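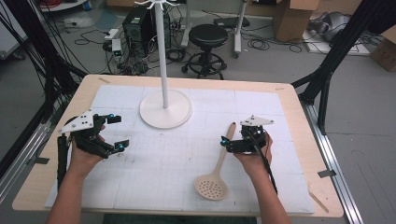

A reporter cannot promise confidentiality on Monday's terms and have it withdrawn by a court months later, Yến Phùng wrote in a statement filed with the Ivilska County Superior Court, asking the judge to set aside an order that would require her to hand over her notes and identify a source.

The statement was entered into the record on Aug 13, 2020, together with a motion from her publisher, the Lovham Courier. The motion asks the court to quash a subpoena obtained by Muvness, a water treatment contractor, in its civil suit against a former employee. Neither Phùng nor the newspaper is a party to that suit.

The subpoena seeks 22 pages of handwritten notes, two audio recordings and all electronic messages exchanged between the reporter and any present or former employee of the contractor over a period of five months. The court had earlier ordered the newspaper to comply or pay a fine of $1,000 for each day of delay. The fine has been suspended while the motion is under review.

The dispute arose from a series of articles on the contractor's maintenance agreement with the city of Lovham. The articles reported that scheduled inspections at the Hailu pumping station had been recorded as complete on dates when the station's visitor log showed no entry by an inspector. They relied in part on internal memoranda that had not been made public. After the series was published, the city opened a review of the agreement. The review is still in progress, and the city has made no finding against the contractor.

Muvness has denied any irregularity in its inspection records. In its complaint, the company alleges that a former employee copied internal files before leaving and passed them to outside parties in breach of a confidentiality agreement. The former employee, identified in public filings only by initials, has denied supplying any document to the newspaper. The company argues that the reporter's notes are the only available means of testing that denial.

Welington Barbosa, counsel for the newspaper, disputed that argument in the motion. He wrote that the company had not taken sworn testimony from other staff members with access to the same files, and had not produced its own access logs for the months in question. The state's reporter protection statute, he wrote, requires a party to show that it has pursued other sources of the information before it may turn to a journalist.

"The statute does not permit a litigant to begin with the newsroom," the motion states. "It requires the litigant to arrive there last, if at all, and to explain to the court each step taken before that point."

The company's reply, filed through its attorneys, describes the request as narrow. It states that the contractor does not seek to restrain publication, does not ask that any article be withdrawn, and has brought no claim for defamation. According to the reply, the statute was written to protect the gathering of news and was never intended to shield a person who breaks a private contract.

The reply also contends that the newspaper waived part of its protection by quoting from the memoranda at length. The newspaper's position is that publishing a document does not disclose the person who provided it. Courts in the state have not ruled directly on the question, and both sides have cited decisions from other jurisdictions. 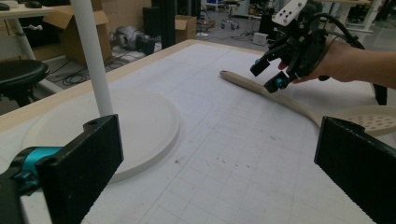 Does the state statute give reporters an absolute right to refuse to name a source?

The protection is qualified. A judge may order disclosure if the party seeking it shows that the information is highly relevant to a claim or defense, that it cannot be obtained by other reasonable means, and that the interest in disclosure outweighs the public interest in the free flow of news. The burden of proof rests with the party that issued the subpoena.

The original order did not discuss those requirements in detail. It ran to two pages and was issued after a hearing at which the newspaper was not represented. The Courier has said that notice of the hearing was sent to an office it vacated last year. Attorneys for Muvness have said that the notice was mailed to the address listed in the state's business registry and that service was proper. The court clerk's office confirmed that the registry entry had not been updated at the time of mailing.

Court rules allow a person who did not appear at a hearing on a subpoena to request reconsideration within 30 days of receiving the order. The newspaper's motion was filed within that period. If the court declines to reconsider, the newspaper may seek review by the state court of appeals, although the filing of an appeal does not by itself stop the daily fine from resuming. A separate request would be needed for that purpose.

The newspaper has offered a limited alternative. Under the proposal, the judge would examine the notes and recordings privately, with the names of sources removed, and decide whether any part of the material bears on the contract claim. The contractor has objected to the removal of names, stating that the identity of the source is the very information at issue. It has agreed in principle to private examination of the complete material. The newspaper has declined that version of the procedure.

A joint letter supporting the motion was submitted by the Ivilska Press Association, a membership body for weekly and daily publications in the county. The letter carries the signatures of more than a dozen editors. It states that several member publications have received requests for unpublished material from private litigants in the past two years, and that smaller newsrooms often comply for lack of funds to retain counsel. The association asked the court to state clearly which showing is required before such a request may be enforced.

"A fine of $1,000 a day is an inconvenience to a large company," the letter reads. "For most of our members it would mean closure before an appeal could be heard."

The Courier has a paid circulation of fewer than 5,000 and employs four full-time reporters. Its publisher declined to discuss the cost of the case but stated that the newspaper would continue to cover the city's review of the maintenance agreement. Phùng remains assigned to that coverage. In her filed statement she wrote that two people who had agreed to speak with her on an unrelated matter ended contact after the order became public.

Muvness has objected to the use of that passage on the ground that it cannot be verified without disclosing who the two people are. The court has not ruled on the objection.

The city of Lovham is not taking part in the case. A written response from the city attorney's office stated that the review of the agreement is being conducted on the basis of the city's own records and that the city has not requested any material from the newspaper or its reporter. The office added that services at the Hailu station continue under the existing agreement, which remains in force until the end of the contract term.

Legislation that would affect similar disputes is pending in the state senate. The bill would require any subpoena directed to a news organization to be accompanied by a sworn description of the other means already attempted, and would allow a court to award attorney's fees to a news organization that prevails. Business groups have opposed the fee provision, arguing that it would discourage legitimate claims. The bill was approved at the committee stage but has not been scheduled for a floor vote. As drafted, it would not apply to subpoenas issued before its effective date.

Oral argument on the motion to quash is set for October. The court has directed both parties to submit written answers on two points before that date: whether the contractor's access logs have been preserved and can be produced, and whether the newspaper holds any of the requested material in a form that does not reveal a source. Each submission is limited to 15 pages, excluding exhibits.

The underlying suit against the former employee has been placed on hold until the motion is decided. Public filings are available for inspection at the clerk's office during regular hours, with the exception of an attachment placed under seal at the contractor's request.

Contact the newsroom | Corrections | Copyright 2020, all rights reserved | Back to top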